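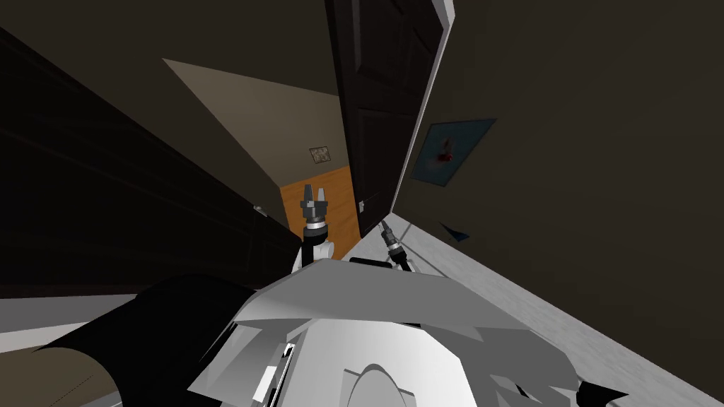 Chaimae Fawzy said she would not have joined the build if the first step had been buying motors. "I have done that twice and ended up with a box of motors," she said. "This time I wanted to see the thing reach for a door in software before I spent a dollar on it."

Skerivton Workshop Releases Plans and Practice House for Home-Built Two-Armed Robot

SKERIVTON, May 3, 2025 - The Skerivton Workshop today released the plans, parts list and simulation files for Gusex, a two-armed household robot designed to be built in a garage or a shared workshop. The files are free to download and may be copied, changed and built by anyone for personal, school or club use.

Gusex has an angular white and gray body and carries a two-fingered parallel gripper at the end of each arm. It is meant for slow, ordinary work indoors: opening a cabinet, pulling a drawer, pushing a door the rest of the way. The release covers the body, both arms, the wiring and the control program, which is called Chiriac. It also includes Sernonel, a simulated house where the control program can be run on a home computer with no robot attached.

Members of the workshop started on Sernonel before they cut any parts. The house has a narrow hallway with dark walls, a paneled door that opens into it, a framed blue picture, and a dark wood cabinet with a round stone-like knob. The hallway was made narrow on purpose. An earlier version of the house had wide rooms, and the arms could swing anywhere without touching a wall. Builders who tried it said their own homes were nothing like that.

Most of the work since March has gone into handles and knobs. A bar handle gives a two-fingered gripper plenty to close on. A round knob gives it very little, and the fingers have to come in at close to the right height with the opening centered, or they push against one side and slide off. Chiriac handles this by stopping short of the knob with the fingers open, checking the position again, and then moving in at low speed.

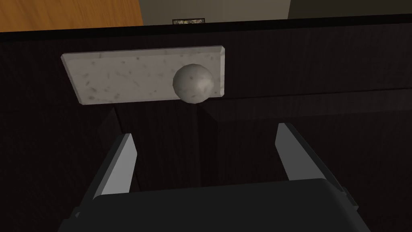
The stop can be set longer or shorter in the settings file. The default is two seconds, which feels slow when someone is watching but gives a person time to press the stop button. The workshop asks new builders to leave it at the default until they have run the robot in their own space for a while. The low-speed setting can be changed too, but only while the arms are switched off.

The knob problem also changed the design of the fingers. In the first drawings they were straight from base to tip. The released version narrows toward the tip, so that the fingers can fit around small hardware without the body of the gripper touching the cabinet front. Builders who already printed the straight fingers do not need to replace the whole gripper. The new fingers use the same screws and the drawing is in the folder marked "hands."

The workshop ran the cabinet task 2061 times in Sernonel before settling on the released settings. The log of those runs is part of the download, including the ones that failed. Failed runs are sorted by cause. The largest group is runs in which the gripper closed too early. The next largest is runs in which the other arm was left too far out to the side and met the wall.

That second group led to a change in how the arms rest. Each arm now has a parked position near the body, and Chiriac will not start a task in a hallway until the arm that is not in use has gone back to it. The rule can be turned off for open rooms. The head view can also be tilted well off level in the simulator, and builders are encouraged to practice with it that way, as the program should not depend on the floor being at the bottom of what the robot sees.

Parts for the full robot are listed with sizes and common substitutes. There are 228 lines on the list, and many of them are fasteners. The body panels can be printed in sections on an ordinary desktop printer or cut from sheet plastic and bent. The printed sections take longer, but a cracked one can be replaced alone. The bent panels are lighter. Drawings for both are included, and the mounting holes match, so a builder can mix them.

The arms can be built one at a time. Chiriac runs with a single arm connected and skips any task that calls for two. The workshop suggests finishing one arm completely, including its cable guides, and using it on a bench for several weeks before starting the second. Cable guides were left out of the first arm built at Skerivton, and it had to be taken apart to add them.
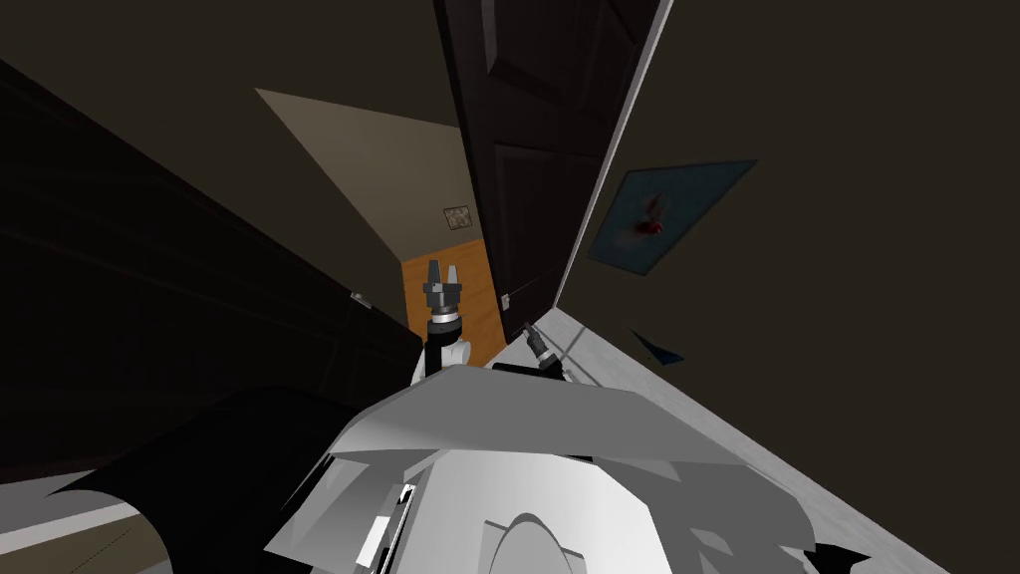

Fabian Kälin said the hallway is still the hardest part of the practice house and that he expects most new builders to get stuck there. "The door is open and it looks easy," he said. "Then you find out how much room an elbow needs. I would spend a week in there before touching the real arm. Move the door, move the cabinet, try it again."

The door, cabinet and picture in Sernonel can all be moved, and a builder can enter the measurements of a real hallway in place of the ones supplied. A short guide explains how to measure a hallway with a tape measure and which numbers matter. Width at shoulder height is the first one. Baseboards and door trim should be measured as well, as they can take up more room than people expect.

The simulation does not cover everything. It treats cabinet doors as if they all swing with the same effort, and real ones do not. It has no carpets, no pets and no people. The workshop states in the guide that a task that works in Sernonel should be tried on the real robot at low speed, with a person standing by the stop button, and that the robot should not be left running alone. The release has no stair or outdoor functions and none are planned.

Building help is available at the Skerivton Workshop on open evenings. Visitors may bring a partly finished arm, a printed part that does not fit, or a laptop with Sernonel installed. Tools for the build are kept on the long bench by the window and may be used there free of charge. The robot bench needs to be reserved ahead of time. Visitors under 16 should come with an adult.

Clubs and schools that want a printed copy of the build book can ask for one. The book has 506 pages, mostly drawings, and is sold at the cost of printing. It has the same content as the download except for the run logs.

Corrections are welcome. Anyone who finds a wrong measurement or a missing part should send the page number and, if possible, a sketch. Corrections will be added to the download as they are checked, and a list of changes will be kept at the front of the folder.

Work on the next version has started. It will add drawer pulls and lever handles to Sernonel, along with a second hallway that has a corner in it. No release date has been set.

About the Skerivton Workshop
The Skerivton Workshop is a shared space for wood, metal and electronics projects. Members pay a monthly fee and have the use of benches, hand tools, printers and a small machine room. Gusex is a member project.

Media contact
Fabian Kälin
Skerivton Workshop

Build questions
Chaimae Fawzy
Skerivton Workshop, robot bench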